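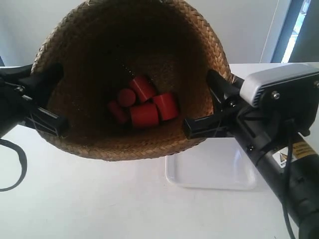

Skalell is a set of teleoperated demonstrations for training policies that move and empty soft or slightly flexible containers. Each episode is one attempt by one operator, recorded from the start signal to the release. The container matters more than the load: a woven basket gripped from both sides with red cylinders piled in the bottom has to be held firmly enough to lift and kept level enough that the load stays in. Episodes where the load shifts are kept.

Contents
400 training episodes, 56 validation episodes. Validation uses containers that do not occur in training.

Layout
Each episode is a folder with three files: video, joint states and a short text file holding the instruction. Joint states are resampled to match the video. Gripper width is stored as a separate column – do not read it from the joint vector, where it is always zero.

Labels
success: load delivered, container set down upright
partial: container set down upright, some of the load lost
fail: anything else
Labels were assigned by the operator and checked by a second person. In 11 episodes the two disagreed; these carry the second person's label and the flag "disputed".

Known problems
Daylight varies between sessions. The first 200 training episodes were recorded before the Vurkis controller update and show a short lag at gripper close. Instructions are in English only.

Loading
Use the reader in the Jivwood tools repository. Older readers skip the gripper column without a warning.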